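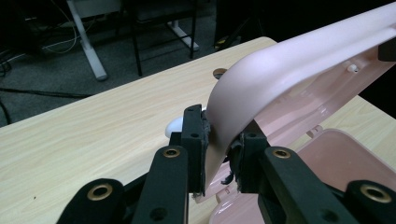

와텔라드(Watelard) 소개: 우리는 이런 공방이에요

2021년 8월 18일 수요일 | 글: 엠블라 베르게(Embla Berge)

인쇄하기 | 이메일로 보내기

안녕하세요, 와텔라드의 엠블라예요! 소개 페이지를 새로 써야지 써야지 하면서 봄을 다 보냈는데, 지난번 글이 너무 옛날 얘기라 이제는 정말 미룰 수가 없더라고요. 예전 글에는 아직도 "레이저 커터 곧 들어옵니다"라고 적혀 있었거든요. 들어온 지 한참 됐고, 벌써 렌즈도 한 번 갈았어요(제가 깨먹었습니다, 네).

와텔라드는 로봇이랑 자동화 장치를 직접 만들어 보고 싶은 사람들이 같이 쓰는 작업실이에요. 회사로 등록은 되어 있지만 월급 받는 사람은 저랑 위전(Yuzhen Deng) 둘뿐이고, 나머지는 전부 회비 내고 열쇠 받아서 쓰시는 분들이에요. 지금 회원은 14명이고요, 책상은 13개예요. 한 분이 늘 서서 작업하셔서 아직 자리싸움이 난 적은 없어요.

어떻게 시작했냐면요

원래는 제 집 부엌이었어요. 식탁 위에서 서보모터로 고양이 밥 주는 기계를 만들고 있었는데, 밤에 기어 가는 소리가 너무 크다고 아랫집에서 올라오셨어요. 그때 마침 위전도 자기 원룸에서 인두질하다가 화재경보기를 울려서 쫓겨날 판이었고요. 둘이 중고 장터에서 스테핑모터 한 상자를 사고팔다가 알게 된 사이인데, 제가 파는 쪽이었고 위전이 깎는 쪽이었어요. 진짜 집요하게 깎더라고요. 그래 놓고 물건 받으러 와서는 두 시간을 떠들다 갔어요.

그러고 몇 달 뒤에 같이 얻은 데가 지금 이 자리예요. 전에는 인쇄소 사무실로 쓰던 곳이라 바닥에 카펫이 깔려 있었고, 처음엔 다 뜯을 생각이었는데 뜯는 견적을 받아 보고 바로 마음을 접었어요. 카펫은 작은 나사가 떨어지면 찾기가 정말 힘들어요. 그래서 자석 달린 막대기를 문 옆에 걸어 뒀으니까, M2 나사 떨어뜨리신 분은 그거 쓰시고 꼭 제자리에 걸어 주세요. 두 번이나 없어졌어요.

요즘 붙들고 있는 것: 힐로라(Hilora)

올해 작업실에서 제일 많은 시간을 잡아먹고 있는 건 힐로라예요. 손에 들고 쓰는 집게예요. 로봇 팔 끝에 달리는 두 손가락 그리퍼를 팔 없이 사람이 쥐고 움직이게 만든 거라고 생각하시면 돼요. 팔은 비싸고 무겁고, 무엇보다 저희 책상에 올려놓으면 다른 일을 못 하잖아요. 손가락이 물건을 어떻게 무는지부터 먼저 제대로 만들어 놓고, 팔은 그다음에 고민하자! 이게 위전의 생각이었고 저는 반신반의하다가 지금은 제가 더 빠져 있어요.

구조 자체는 단순해요. 납작한 링크 판을 겹쳐서 평행하게 움직이게 하고, 관절에는 아일릿을 박고, 손가락 안쪽에는 미끄럼 방지 패드를 붙여요. 말로 하면 세 줄인데 이걸 맞추느라 7월을 통째로 썼어요. 관절을 꽉 조이면 뻑뻑해서 손아귀가 아프고, 풀면 손가락 끝이 덜렁거려서 물건이 빙글 돌아가요. 그 중간 어디쯤을 찾겠다고 와셔를 두께별로 사다가 한 장씩 넣었다 뺐다 했는데, 마지막에 맞은 건 종이로 오려 만든 와셔였어요. 지금은 물론 제대로 된 걸로 바꿨어요(같은 두께를 찾는 데 또 일주일이 걸렸고요).

패드는 아직도 골칫거리예요. 저희가 시험해 본 재료가 고무 시트, 스펀지, 사포 뒷면, 자전거 튜브, 주방용 미끄럼 방지 매트까지 꽤 되는데, 잘 잡히는 건 빨리 부스러지고 오래가는 건 미끄러워요. 가장자리부터 가루가 나서 너덜너덜해지면 그냥 떼고 새로 붙여요. 본드보다는 양면테이프가 나아요. 본드로 붙였다가 손가락 블록까지 같이 긁어먹은 뒤로는 테이프만 써요. 혹시 더 좋은 재료 아시는 분 계시면 진짜로 연락 주세요, 커피 살게요!

잡아 보는 물건은 따로 정해 놓지 않았고 그때그때 책상 근처에 있는 걸 집어요. 딱딱하고 네모난 건 이제 시시하고요, 반들반들하고 휘어진 플라스틱이 제일 어려워요. 굽은 면은 손가락이 닿는 자리가 조금만 어긋나도 힘이 옆으로 새 버리거든요. 그래서 요즘은 일부러 그런 것만 골라서 잡고 있어요. 손가락 두 개가 서로 마주 보는 면을 물어야 하고, 들어 올릴 때 무게가 어느 쪽으로 쏠리는지도 봐야 하고... 하다 보면 사람 손이 얼마나 대단한지 새삼 느껴져요.

그동안 집었던 기록은 장부에 손으로 적어요. 지난주까지 2,613번이에요. 떨어뜨린 것도 다 포함이에요. 위전은 스프레드시트로 옮기자고 하는데 저는 종이가 좋아서 버티는 중이고, 아마 제가 질 것 같아요.

위전 얘기를 좀 하자면

위전은 기계 쪽, 저는 전자 쪽이라고 말은 하는데 실제로는 많이 섞여요. 위전은 도면을 그릴 때 모서리를 전부 둥글게 깎아요. 처음엔 멋 부리는 줄 알았는데, 각진 판을 하루 종일 쥐고 있어 보니까 바로 이해가 됐어요. 손바닥이 다 까졌거든요. 판을 무광 검정으로 하자고 한 것도 위전이에요. 지문이 안 보여서 좋다는데, 저는 검은 책상 매트 위에 놓으면 부품이 안 보여서 싫어요. 그래서 밝은 나무 무늬 책상에서만 조립해요. 이렇게 합의 보는 데 반나절 걸렸어요.

저는 주로 배선, 모터 드라이버, 그리고 전선 정리를 맡고 있습니다. 전선 정리는 맡고만 있고 잘하지는 못해요. 책상마다 케이블 구멍이 있는데도 선이 꼭 바닥으로 기어 나가더라고요. 의자 바퀴로 밟지만 말아 주세요!

다른 프로젝트도 있어요

줄로넨트(Zulonent)는 회원 몇 분이 모여서 만드는 화분 물주기 장치예요. 처음엔 화분 하나에 펌프 하나였는데 지금은 레일을 타고 움직이면서 돌아가며 물을 줘요. 아직 가끔 화분 사이 허공에 물을 줍니다. 그래서 창가 쪽 자리에는 노트북을 놓지 마시고요.

장(Jiang)은 저희가 쓰는 모터 제어 보드 이름이에요. 위전의 외할머니 성에서 따왔대요. 이제 네 번째 판인데, 세 번째 판은 커넥터 방향을 제가 거꾸로 그려서 159장 넘게 그대로 서랍에 있어요. 왜 그렇게 많이 주문했냐고 묻지 말아 주세요. 많이 시키면 단가가 확 떨어졌단 말이에요... 기능은 멀쩡해서 케이블만 뒤집어 만들면 쓸 수 있고, 원하시는 분은 그냥 가져가세요. 정말로요. 서랍이 안 닫혀요.

와서 쓰시려면

처음 오시는 분은 저녁에 한 번 들러서 구경부터 하시면 돼요. 미리 메일만 한 통 주세요, 둘 다 이어폰 끼고 있으면 초인종을 못 들어요. 로봇을 만들어 본 적이 없어도 괜찮아요. 지금 회원 중에도 드라이버 잡는 법부터 시작한 분이 계시고, 그분이 지금은 제 납땜을 보고 한숨을 쉬세요.

회비에는 3D 프린터랑 레이저 커터 사용료가 들어 있고 재료는 각자 가져오시는 거예요. 자투리 아크릴은 선반 맨 아래 칸에 있으니까 마음껏 쓰셔도 돼요. 인두는 쓰고 나면 꼭 끄고 가시고요, 레이저는 돌아가는 동안 옆에 있어 주세요. 이 두 개는 제가 좀 무섭게 굽니다. 음식은 됩니다. 단, 국물은 안 돼요.

힐로라를 같이 만져 보고 싶은 분은 더 환영이에요. 지금 손이 필요한 건 손잡이 쪽이에요. 제 손에는 맞는데 손이 작은 분들은 끝까지 쥐기가 힘들다고 하셔서, 링크 길이를 줄인 판을 한 벌 더 자르고 있어요. 와서 쥐어 보고 불평만 해 주셔도 저희한테는 큰 도움이 돼요. 도면은 정리되는 대로 올릴게요. 파일 이름이 죄다 "최종", "진짜최종"이라 제가 뭐가 뭔지 먼저 알아내야 하거든요.

인쇄하기 | 이메일로 보내기

댓글 5개

납연기
패드 재료요, 혹시 실리콘 제과 매트 잘라서 써 보셨어요? 저는 작은 집게에 붙여서 쓰는데 먼지만 가끔 닦아 주면 꽤 오래가요. 양면테이프가 실리콘에는 잘 안 붙는 게 문제라 가장자리를 실로 묶었습니다.

엠블라
@납연기 오 제과 매트는 안 해 봤어요!! 실로 묶는 것도 생각 못 했네요. 내일 사러 갑니다. 커피 드시러 꼭 오세요.

모퉁이집
장 보드 세 번째 판 다섯 장만 얻을 수 있을까요? 케이블은 제가 만들어 쓸게요. 전압이 몇까지 되는지도 궁금합니다.

위전
@모퉁이집 열 장 가져가세요. 12V까지는 저희가 계속 쓰고 있고 24V는 방열판 붙이셔야 해요. 그리고 카펫 견적은 엠블라가 받은 게 아니라 제가 받았습니다.

초보두달차
저도 아일릿 관절로 비슷한 걸 만드는데 며칠 쓰면 헐거워져요. 박을 때 망치로 하시나요, 프레스로 하시나요? 토요일에 들고 가서 여쭤봐도 될까요?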